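Gredero wire-handling kit: progress report on the bench trial
July 2, 2020
Prepared by Helju Paulauskas, Oltia workshop, for the small equipment fund

Where we are

The kit has been on our bench since March, and I'm happy to say it is earning its place. As agreed in the award letter, this report covers the setup, the trial runs so far, what the money has gone on, and what we would like to do with what is left. The short version is that the Gredero gripper kit does most of what we hoped it would do, one thing we never thought to ask of it, and still has trouble with the smallest parts.

For anyone new to the file: we make up wire harnesses in small batches, mostly for repair shops that can't buy the original part any more. Batches are short and the designs change all the time, so a full harness line would be silly for us. The trial asks if a single arm with an off-the-shelf gripper kit can take over the dullest step, picking a loose harness off the work surface and presenting it to the person at the test station.

Setting up

The kit came as a gripper, a wrist camera, a mounting plate, a bag of spare fingertips and the Jarik control software on a license. The mounting plate fit our arm the first time. The software install took longer, mostly our fault, as the workshop computer was overdue for replacement and we had to clear it out before anything would run.

Teaching a pick is the part I enjoy most. You move the arm by hand to where you want it, squeeze the enable switch, save the position, and then draw a box on the camera view around the piece you care about. Two of our assemblers had never touched a robot before and both were teaching their own picks by the end of the first afternoon. I had set aside a week for training! We gave the rest of it back to production.

The manual is decent on hardware and thin on software. There is a whole page on fingertip screws and two lines on what to do when the camera loses the part. We have started our own notes, kept in a binder beside the arm, and I will send a copy with the final report.

Trial runs

We have logged 2,000 pick attempts with 11 harness types. The simple ones, with a single run of wire and a good-sized plug on the end, are close to boring now, and I mean that as praise. The arm goes down, closes, lifts, turns and waits.

Branched harnesses are where the work is. Wires spring about when you put them down, so no two start positions are the same, and the branches like to lie across each other. We are using a mix of red, green and darker wire for these runs, with small white connectors and bare metal terminals on the ends. The open fingers come in over the yellow surface from above, and the question each time is which end to go for.
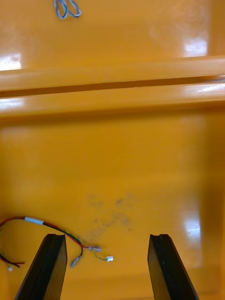
Vlasta Rusnák wrote back after reading a draft of this section and wanted to know why we don't just grab the harness by the thickest part and forget about the ends. Her point was that a person at the test station can find the connector perfectly well once the wires are in front of them, and that every extra bit of precision we chase is time we could spend on another harness type. She also asked if a glossy surface was making life harder than it had to be.

Both are fair. On the first, we did try it. Gripping the trunk works nicely and hardly ever fails, but the ends then hang wherever they like, and the assembler has to take a hand off the tester to catch them. Picking near the connector puts it where it is wanted. For harnesses with one branch I now think Vlasta is right and we should switch. For the others I would like to keep going a while longer.

On the second, yes, shine is a real problem. Bright reflections move around as the arm moves, and the software sometimes treats the edge of a reflection as the edge of a part. Turning down the exposure in Jarik helped a good deal. A matte mat is the obvious next step and costs next to nothing. Smudges matter more than I expected too, so wiping down is now part of the morning start.

What surprised us

The gripper reports how far its fingers closed on every pick. It is a small feature, buried in a menu, and we had planned nothing around it. One of the assemblers noticed that the number came out wrong on a certain batch, and the sleeves in that batch were in fact the wrong size. We now save the figure for every pick. It is a free check on our own work, and I'm delighted with it.

Fingertips have held up better than I feared. We changed one pair after a clumsy crash into a fixture (mine) and the rest are still in their bag.

What still doesn't work

Very small connectors on thin wire are hit and miss. On the hardest harness type, 70 picks out of a run of 100 ended with the connector presented the right way. The others were split between clean misses and picks where the connector had rolled over. That is good enough to be encouraging and too low to run without somebody watching. Narrower fingertips should help with the misses. Rolling is a harder problem, and I don't have a good answer for it yet.

The software also forgets the camera exposure setting every time it restarts. We have reported this to Gredero and were told a fix is planned, with no date given. For now it is a line in the binder.

Money

Spending is inside the award. The kit, the license and the mounting work are paid in full. The training line is underspent for the happy reason given above, and I would like your permission to move the remainder to fingertips and surface mats. We also looked at the Bakker gripper as a comparison, borrowing a unit from the dealer for a few days. It is stronger and better suited to heavy plugs, but it was clumsy with thin wire and we sent it back without asking for a quote.

Next steps

Between now and the final report we plan to fit the narrow fingertips, lay the matte mat, and repeat the hardest run under the same conditions so the two results can be compared. Single-branch harnesses will move over to trunk gripping — thank you, Vlasta — and the arm will start taking a share of real orders, beginning with the simple types. An assembler will stay at the station throughout.

I need two things from you: a yes or no on moving the training money, and a word on whether the final report should include the full pick log or only the totals. The log is long, but I'm glad to send it.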